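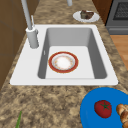 Against the Second Basin

My sister-in-law is redoing her kitchen in April, and the showroom has told her she needs a double sink. Everyone needs a double sink, apparently. One side is for washing and the other is for rinsing, according to a salesman who has plainly never met a roasting pan.

I grew up with a double. What we had was one basin full of dishes and a second basin full of dishes waiting for the first. My father called the right-hand side "the annex." Things went in there on Tuesday and came out when company was expected.

A single basin has no annex. When it's full, it's full, and somebody has to do something about it. I find this clarifying, though my wife, Pao-chu Poon, points out that I find it most clarifying when it's her turn.

The upgrade she's being quoted is 587 dollars, before the second drain, which will clog on its own schedule. For that money I would take a deeper bowl and a faucet that reaches all of it, and put the other 300 toward dinner out — where the dishes are somebody else's opinion.

She has ordered the double. We're invited over in June.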